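Villanueva Corridor Coalition
Progress report to the Huvness Fund
Submitted 15 Apr 2024

Grant purpose: public participation in the Kernora Avenue transit decision

1. Summary of the period

The Coalition requested support to help residents and business owners along Kernora Avenue take part in the county's review of the proposed streetcar extension. The county expects to vote on the extension in November. This report covers work carried out under the first half of the grant and sets out the changes we ask the Fund to approve for the second half.

Most of the work is on schedule. The bilingual summary of the county's traffic study has been printed and distributed. The business survey is behind schedule, for reasons given in section 3.

2. Public meetings

The Coalition held 18 neighborhood meetings between the river crossing and the Hamix Street terminal. Two of these were joint sessions with county planning staff, who presented the curb-lane and median-lane options and took written questions. Attendance was strongest at the southern end of the avenue, where the loss of left turns would affect the most driveways. Meetings at the northern end were smaller, and several residents there told us they had not received the county's mailed notice.

We raised the matter of the notices with the county clerk in writing. The clerk's office has agreed to mail a second notice before the formal comment period opens and to include the addresses on the side streets between Hamix Street and the rail yard.
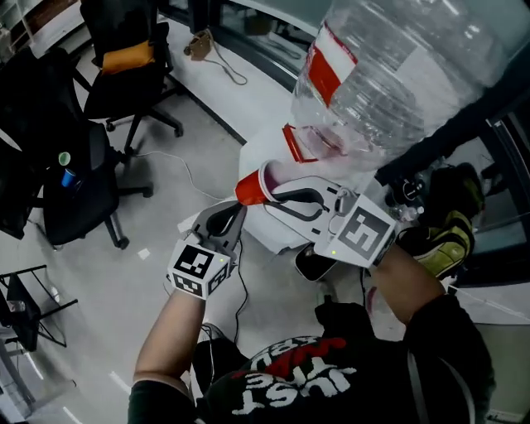
Does the Coalition take a position for or against the streetcar extension?

The Coalition has taken no position on the extension itself. Its members hold differing views, and the grant agreement limits our work to public information and participation. We have asked the county to publish the full cost estimate for each lane option before the vote, and we will continue to make that request.

3. Business survey

The work plan called for in-person interviews with owners and managers along the avenue. We have completed 40 interviews. Progress slowed when the county released a revised parking plan, which made part of our questionnaire out of date. Interviews were paused while the parking section was rewritten, and 17 of the earlier respondents will be contacted again so that their answers can be compared with the rest.

Preliminary responses show that delivery access is the leading concern, followed by the length of the construction period. Customer parking ranked lower than we had expected. These findings should be treated as provisional until the repeat interviews are finished.

4. Budget

Spending on printing and translation is slightly under budget. Spending on meeting space is over budget because the Villanueva branch library closed its large room for repairs and three meetings were moved to rented space. We request permission to transfer the unspent printing funds to the meeting line. The total amount of the grant would not change.

5. Work planned for the second half

The Coalition will complete the repeat interviews, publish the survey results in English and Spanish, and hold a workshop on how to submit written comments. Staff will attend each county hearing on the extension and post plain-language notes afterward. A final report, with a full accounting of expenses, will be sent to the Fund after the vote.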